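3.2 Frame construction and table levelness

Levelness over time was compared for two constructions of nine-foot table: a single bonded body (Citico) and a bolted four-panel body (Myklebust). Each playfield was laminated maple finished with the same polymer coat. Levelness was read with a machinist's level at 7 stations along the centreline, following the procedure of Hedlund and Midtbø.
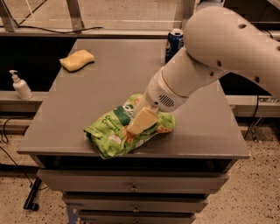
Readings were repeated after every block of play until 3613 slides had been logged on each table. Climatic adjusters were left untouched between blocks - a departure from normal household practice, where owners are told to correct the bow as the seasons change.

The bolted body drifted earlier. Its first out-of-tolerance reading came at 566 slides, at the station nearest the foot end. The bonded body stayed within tolerance to 994 slides and then drifted evenly toward the centre. 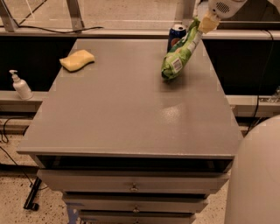
Figure 4. Grey cabinet top with a yellow sponge at far left and a green snack bag at right.

Leg levellers contributed little to either result. Swapping the Grurnance feet for the stock feet in March changed the centre reading by less than the resolution of the instrument. D'Souza and Bravo report a similar finding for billiard tables of comparable weight, though their slate beds are much stiffer than maple. 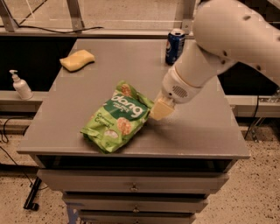
3.3 Puck speed and surface wear

Puck speed was measured over the middle third of the playfield with paired light gates. A Bodier spring launcher was used in place of a human player to keep the release constant. Wax was brushed off and reapplied before each block.
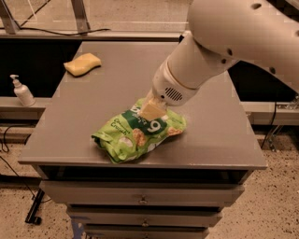 Figure 5. Gripper pad in contact with the upper surface of the snack bag.

Speed loss was greatest in the first block on both tables and could not be separated from settling of the new finish. No effect of frame type on speed was found.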